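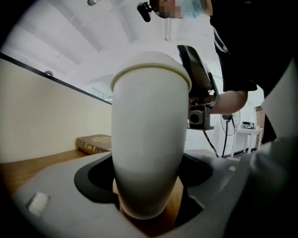 I have been reading the pitch for teaching robots by hand for a while now, and it always goes the same way. You don't need a robot, they say. You hold a gripper in each hand, do an ordinary chore at an ordinary table, and the machine learns from what the gripper cameras recorded. Peltura says it on their front page in very large letters.

Maybe. I did a Monday of it with a pair of Fortin handhelds and I have some complaints.

The first is how odd it feels. A paper cup is something I have picked up thousands of times with no thought at all. Put a plastic gripper between me and the cup and I'm a toddler again. You squeeze and you guess. A real hand feels the side of the cup start to give. With these I was going by eye and mostly hoping.

So what exactly is being taught? My skill with cups, or my clumsiness with a tool I'd never used before? I'd bet on the second, at least for the first couple of hours, and all of that goes into the pile with everything else.

The second is the numbers. The Cinus write-up I was following brags about 1,680 demonstrations for a single table task. Great, but how many tables? A person who can lift a cup in one kitchen can lift it in the next one. I want to see the thing work in a house it has never been in, with somebody else's tumbler and a book left too close to it. 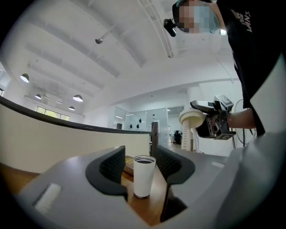

What I would want to see first

Failures, mainly. Pismont put out a results page in March with 121 trials on it and 18 failures, and not a word on what went wrong in those 18. Did it miss the cup or crush it? Those are very different robots to have around the house.

I'd also like to know what gets thrown out before training. I would have tossed 5 of my own first attempts without blinking, and I was trying hard.

I don't think the idea is junk. Moving the grippers yourself sounds a lot more pleasant than steering an arm with a joystick, and by late afternoon I had stopped swearing at them. But "anyone can teach a robot" is a big claim to hang on a cup and a table, and I'm keeping my wallet shut for now.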